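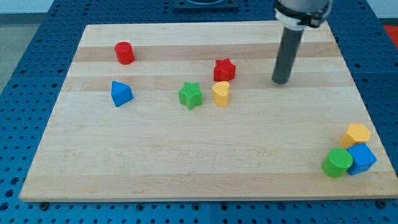 Why did the robot stop?

A robot arm sorting blocks needs to know where its tip is. Small sensors in its joints measure this many times a second.

In June, the arm at Plarkgate began missing. It was told to touch the yellow heart and came down 12 millimetres to one side. The motors were sound. The fault was a loose screw in one joint, which let a sensor slip.

Ekow Addo, the engineer, found it by reading the fault log. Line 213 showed two sensors giving different answers. When that happens, the arm must stop – guessing could hurt someone. This one had kept moving for more than 8 seconds, so the safety program was changed too.

If a robot stops suddenly, keep your hands away. It may still have power. Tell an adult, who can press the stop button.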